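Filed under: Multifamily, Due Diligence, Checklists

Pre-Closing Walkthrough: Palatitz Court, 112 units
September 28, 2020
Shares: 8

Buyer: Jostano. Seller: Castaño. The buyer's first walk was in August, and anything marked "repeat" was open then too.

SITE AND EXTERIOR
[x] Parking lot striping. OK.
[ ] Trip hazards. Raised slab at the east stairs. Repeat. Seller to grind before closing.
[x] Roof drains. Clear on both buildings.
[ ] Balcony rails. 2 loose, second floor of Building B. Tighten and recheck.

LIFE SAFETY
[x] Extinguishers. Tags current.
[ ] Exit lights. One out by the laundry room.
[x] Fire panel. No trouble lights. Monitoring contract transfers with the sale.

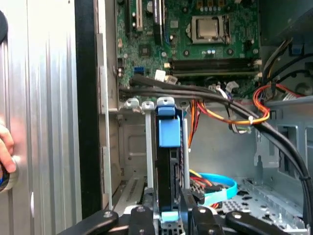 [ ] Sprinkler riser room. Storage stacked in front of the valves. Repeat. Needs three feet of clear space.

MECHANICAL
[x] Boilers. Certificates posted.
[ ] Water heater, Building A. Relief valve has no discharge pipe. Trumix has quoted the repair, and the seller has the quote.
[x] Elevator. Permit in the cab.

UNITS
[x] Smoke alarms. Tested in every unit we entered.
[ ] Unit keys. Master does not open the storage cages.

Open items go to both sides in writing. Credits are to be settled before the final statement is drawn up.

3 comments

mtnview_pm: Get the storage cage keys before you sign. We paid a locksmith for a whole building.

rentroll2564: Did you walk every unit or a sample? Our lender wanted all of them this year.

dee_k: The riser room thing is on every list I have ever seen.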